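Misterero has changed the small-parts layout for its tabletop sorting sets, and the first benches using the new arrangement are now in place at the Rakemthorpe workroom. The change covers three items: a plywood box with a drawer, a cup for writing tools and a shallow tray. All of them are placed on a black tabletop.

The sets are used in short classes on sorting and storage. Each class runs 42 minutes. In the previous layout the cards were handed out in envelopes and collected in a tin, and the course notes recorded frequent mix-ups between tables at the end of a session. The new layout keeps the cards at the bench. 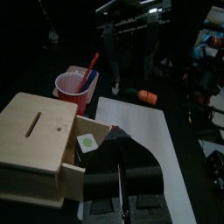
**RAKEMTHORPE, 8 February 2024** - The box is made of pale plywood, with a long narrow slot and a small round hole in the lid. A drawer opens from one side. The cards are white and square, and the one standing in the drawer carries a pale green dot at its center. Under the revised instructions a card is checked against a printed list, then either returned to the drawer or passed to the next table. Cards are not to be stacked on the lid.

Pens and markers go in a cup beside the box. On this bench it is a red plastic cup, white on the inside, holding a blue marker and a long thin red stick. The beige tray next to it is low-sided and is meant for items that have been checked but not yet put away. Anything left in the tray at the end of class goes back to the stockroom shelf marked Illik, the name the workroom uses for its unsorted store.

Jomar Dimaculangan, who wrote the layout sheet, said the position of the drawer took longer to settle than the box itself. "If the drawer faces the wall, people pull the whole box forward to get at it," he said. "We turned it to the side and kept a hand's width clear in front." The sheet also asks for the cup to stand behind the box, where a sleeve is less likely to catch it.

Boxes for the remaining benches are on order from Ó Dálaigh, a joinery shop that cut the first batch. The order is for 60 units, unfinished, with the edges lightly sanded. Delivery is expected in April. Until then, three benches will run the new layout and the others will stay with envelopes.

The cost of the full change was put at about 100 hours of staff time, most of it spent on relabeling the printed lists. Old tins can be returned to the stockroom at any time. Copies of the layout sheet are kept by the workroom door - one per bench, to be signed out and put back after class.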